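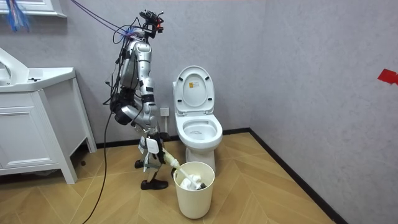
What do you clean first in a small bathroom?

Start with the toilet bowl, or at least get the cleaner into it first, and then do everything else while it sits. The bowl is the one job in the room where waiting does half the work for you.

Reading time: 6 minutes

Housekeeping Basics, Unit 4: The Small Bathroom
Notes for the February group

Hi everybody! These are my notes from the toilet and floor session, typed up a bit more neatly than I wrote them on the board (my handwriting gets worse as the hour goes on, I know). Bring them with you to the practical. You'll want them folded in a pocket, so I've kept them short.

By small bathroom I mean the kind with one toilet, one sink, hardly any floor and a door that bangs into something. Most of the rooms at Hendireck are like this, and so are the guest units at Ondo, where a lot of you will do your placement. I like them! You can reach nearly everything from one spot, and a mistake is quick to put right. What they don't give you is anywhere to put your stuff down, so think about where the caddy goes before you walk in. I leave mine just outside the door.

The bowl

Lid up, seat down to begin with. Squirt the cleaner up under the rim and let it run down by itself. We use the Sident bowl gel in class, but any thick gel will do, and the thin ones are fine too if you go around twice. Read the label for the standing time and please, please don't mix it with bleach or with anything else that's already in there. If you walk in and smell a product you didn't put down, flush and open the door before you do anything.

While the gel sits, take care of the trash and wipe down the sink. Then come back with the brush.

Hold the brush near the end of the handle, loosely. People grip it like a hammer and then they splash. Go under the rim first, all the way around, then down the sides, and leave the bottom and the drain opening for last. Short strokes under the rim, longer ones on the walls. I do the left side and then the right side, every time, and I've done it that way for so long that I feel strange going the other way. Pick a side and stick with it.

Flush with the brush still in the bowl so it gets rinsed. Tap it on the inside of the bowl – gently, it's ceramic – and let it drip. You can trap the handle under the seat for a minute if you've got other things to do, with the head hanging over the bowl. Then it goes back in its holder. Wastebaskets are for trash, and a brush stuck in the tissues comes out with half of them attached.

After the bowl, the seat and lid get wiped with a cloth: top of the lid, underside of the lid, top of the seat, underside of the seat, rim. Cleanest to dirtiest, and that cloth goes straight in the laundry bag. Don't forget the hinges and the little pads. If there's a sticker inside the lid, wipe over it lightly and leave it where it is unless the client has asked for it to come off.

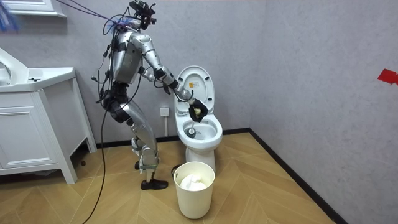 The wastebasket

Do this one while the gel is working. Tie the liner at the top and lift it straight out, with gloves on, and don't push the trash down with your hand to make room. Wipe the inside of the basket, wipe the outside, and check underneath (there's often a ring on the floor). New liner in, folded over the edge so it doesn't slide down.

Move the basket out before you do the floor. Everybody cleans around it and it shows.

The floor

Tile with a wood look is what you'll meet most at Zarei, and it hides dust really well, so crouch down and look across it toward the light. Sweep dry, then mop from the far wall back to the door. Get behind the base of the toilet with a cloth, by hand. A mop won't fit.

For the practical

You'll each have one bathroom to do, start to finish, gloves on the whole time. Bring closed shoes, and tie your hair back if it's long. I'll be looking at the order you work in more than your speed, so take your time with it.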